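Stustance

Stustance is a small tabletop robot arm designed to be built at home or in a shared workshop. It was developed at Carrilho, a members' workshop with a common room and a separate machine room, and its plans are kept by the same group. The arm is meant for light sorting and placing tasks, and for teaching the basics of motor control. It is built from a mix of printed parts, cut sheet and ordinary hobby motors.

History

The project began as an attempt to repair an older arm known as Prorkari, which had been given to the workshop without its control board. Members found that the joints were worn beyond repair but that the general layout was sound. The base and the shoulder were redrawn in February, and the remaining joints followed over the next several weeks. The first complete arm was shown at an open day on 6th April. It moved a set of wooden blocks from one tray to another for most of the afternoon, with two stops for a loose wrist screw.

The name Stustance was taken from a label on the drawer in which the early parts were stored. An earlier working name, Prorkari Two, appears in some of the older drawings and has not been corrected in all of them.

Design

The arm has five powered joints and a simple two-finger gripper. Fully extended, it reaches 242 millimeters from the center of the base. The shoulder motor is the largest in the machine and is mounted low, inside the base, with a belt running up to the joint. This keeps the moving part of the arm light, but it makes the belt difficult to replace - the whole base plate must be taken off first.

The elbow is limited to a swing of 90 degrees. Early versions allowed a wider range, and the cables in the forearm were pinched when the joint was fully folded. A printed stop was added to the inner face of the elbow, and later drawings make the stop part of the joint itself.

The gripper fingers close on a single screw. They are faced with thin rubber sheet, glued in place, and can be changed without tools. The usual load is given in the plans as 10 grams short of the weight at which the wrist motor begins to slip, a figure each builder is expected to measure on the finished arm.

Control

Movement is handled by a control program called Fillari, which was written for a drawing machine and later adapted. Fillari runs on a common laptop or desk computer and sends positions to the motor board over a cable. Positions can be entered by hand or recorded by guiding the arm with its motors switched off. A recorded path may be played back at reduced speed, and the manual recommends this for every first run.

The program does not sense contact. If the arm meets an obstacle, it will continue to push until the motor current reaches a set limit, at which point all joints are released. Builders are advised to set this limit low and to keep the power switch within reach.

Construction

The full parts list has 251 entries, counting each screw and washer separately. Printing takes several days on a typical home machine. The workshop's own practice is to divide the work into three stages: the base and shoulder, the forearm and wrist, and finally the wiring. Each stage is tested alone before the next is started.

Wiring is generally considered the slowest part of the build. The cables must be cut to almost their final length before the forearm is closed, and there is little room to correct a mistake afterward. Later copies of the plans include a paper template, printed at full size, on which the cables can be laid out and marked.

Related projects

A wheeled base for the arm has been drawn but not completed. A second group of members has fitted the Stustance gripper to a fixed post for use as a clamp when soldering. Changes to the shared drawings are reviewed at the monthly workshop meeting, and older versions remain available to builders who have already printed their parts.
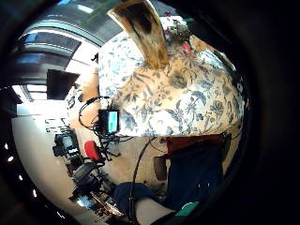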